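Who Gets to Speak? Public Comment and Disability Access in Gedura
Student project report, Civic Action Seminar
Syafiqah Lumenta and Brisa Camacho

Why we picked this topic

Brisa's aunt uses a wheelchair and has wanted to speak at a Gedura town council meeting for years. The council meets upstairs in the Robles Building, where the elevator stops running at 6 p.m. Public comment starts at 7. When we heard that, we knew we had our project!

We wanted to find out how many residents run into the same wall, and what they would ask the council to change first.

What we did

In October we wrote a one-page survey in large print and put it out at the library, the bus station and both senior centers. We also read it aloud by phone to anyone who preferred that (some of our best conversations started this way). We handed out 400 surveys and got 128 back, far more than we had dared to hope for.

Then we read the council's meeting minutes, all 886 pages of them, looking for any mention of ramps, interpreters, captions or the elevator. Syafiqah made a color-coded index, and it is a thing of beauty.

What we learned

The elevator came up often in the surveys, but the most common request was for a way to comment by phone. People who work nights asked for it, and so did parents with small kids and people who get anxious in front of a crowd. A change made for disabled residents would open the door for a lot of other people too, and we loved seeing that in the answers.

Sign language interpreters can be requested, but the form has to be mailed 30 days ahead. The agenda is posted only a week before the meeting. You would have to ask for an interpreter before you knew what was going to be discussed. The minutes show one resident from Skundach Street pointing this out, and no reply was recorded.

Speaking to the council

We presented in November and each of us got three minutes. Brisa went first and read four survey answers word for word. Syafiqah followed with the elevator schedule and a draft of a shorter request form. Two members asked for copies afterward, and the clerk agreed to look into the elevator hours. We were shaking the whole time and would do it again tomorrow.

Next steps

We are passing our index to next year's seminar. We would also like to translate the survey and try it in the Telum neighborhood, where we got very few answers.

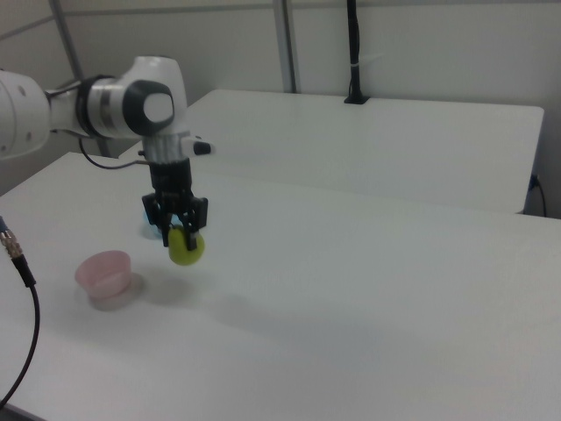
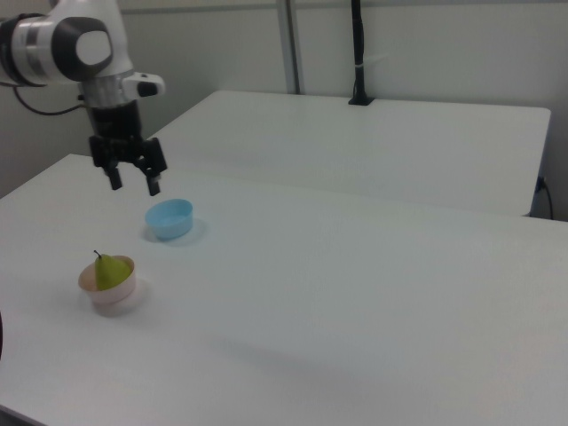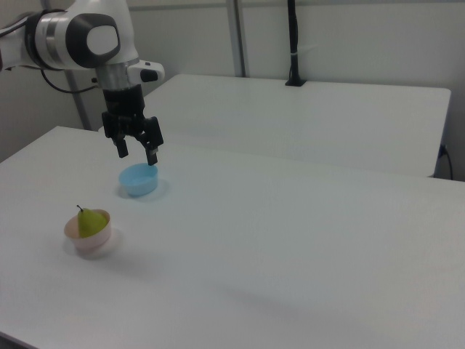 Robot arm at a white table. Second picture: the pear in the pink bowl.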